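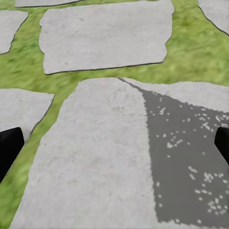
Flagstones set into grass on a garden path.

FLURKGATE -- Homeowners who lay new paths, patios or other hard surfaces in their yards will have to show where the rainwater will go under a stormwater rule that takes effect in November, the Flurkgate Public Works Department said.

The rule applies to any project that covers more than 90 square feet of open ground at a residential address. Applicants must submit a simple site sketch marking the slope of the yard, the location of the house and the nearest street drain. Repairs to existing surfaces are exempt, provided the covered area does not grow.

Public Works Director Lewis Chisholm said the change follows repeated flooding in the Worura neighborhood, where older storm lines were built to serve lots that were largely unpaved.

"The pipes under Worura were sized for a different kind of yard," Chisholm said in a written statement. "We are asking residents to tell us what they plan to build so that we can advise them before the work begins."

The department said basements on four blocks in Worura took on water during heavy rain last spring. A review of the drainage network found that two of the main lines serving the area regularly reach capacity in storms.

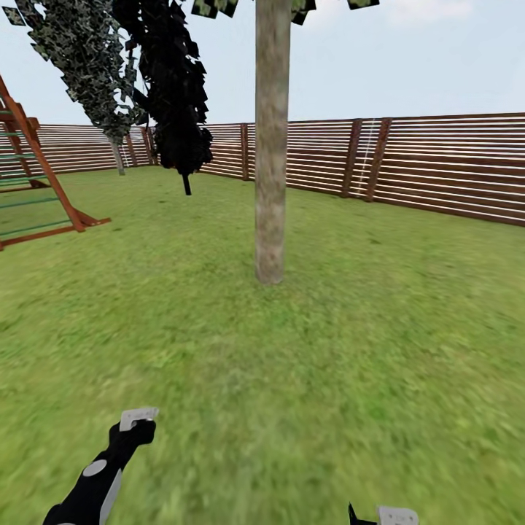
Under the new rule, sketches will be reviewed within nine business days. The department may approve a project as submitted, ask for a change in the layout or require a shallow drainage strip along the lower side of the property. There is no fee for the review. Property owners who proceed without approval may be ordered to correct the work at their own expense.

Existing trees must also be marked on the sketch if digging will take place beneath their branches. The department said roots near the surface help the ground absorb water and should be left in place where possible. Residents who wish to remove a tree as part of a project must continue to apply separately.

Landscaping firms working in the city have been notified of the change. Le Goff, a contractor that installs patios and retaining walls in the area, told the city during the public comment period that it supported the review but asked for clear guidance on which materials would be counted toward the limit.

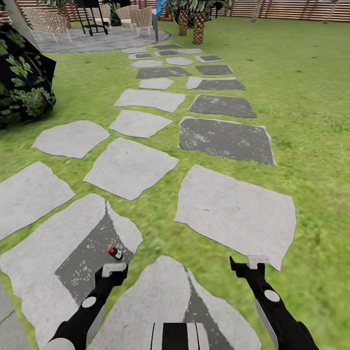

In response, the department has issued a two-page guide explaining how covered ground is measured. Poured concrete, asphalt and mortared stone are counted in full. Separate stepping stones laid across a lawn, in a double row leading to a round stone patio for instance, are counted only for the area of the stones themselves, and the grass between them is left out. The patio is counted in full. Gravel is counted at half its area when it is laid over soil without a liner.

Plans for larger work on the Worura storm lines are being prepared by the engineering firm Greltia. The department expects to receive a draft of those plans after the rule takes effect and will present them at a public meeting before any construction contract is put out to bid.

The guide and the sketch form are available at the Public Works counter in City Hall. Completed forms may be left at the counter or sent by mail.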